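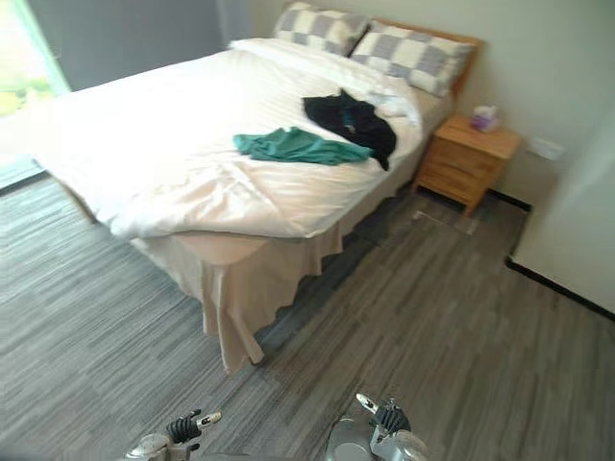

Chaimae Shehata would like to know first what happens to the clothes that belong to nobody in particular, the sock under the pillow or the shirt left by last night's guest. Lutz Ehlers hears the question at most of the properties he visits and answers it the same way each time. "The unit sorts by instruction. If it has no instruction, it sets the item aside and sends a note to the desk."

Ehlers manages customer trials for Zusent, the bedroom tidying service now on offer to guesthouses and serviced apartments in Skasdale. The service is leased by the month and includes the two-armed unit, its charging dock and a weekly support call. Clients pay 1,558 a month on a three-month minimum term, with delivery included.

The work covered by the basic plan is limited. The unit picks up garments from beds and floors, folds shirts and towels, and places them where the client has specified. Changing the bed linen remains with the housekeeping staff. "We were asked to include duvets in the first release and declined," Ehlers said. "A duvet is heavy, and it hides things."

Asked about speed, he acknowledged that an experienced housekeeper is faster. A room with a few loose garments is allotted 32 minutes in the schedule. Dark clothing lying in a heap takes the longest, he said, as the edges are difficult to separate.

Shehata also raised the matter of recordings made in guest rooms. Under the standard agreement, Ehlers replied, these are stored on the client's premises and erased every Friday.

Applications for the next trial period close in February.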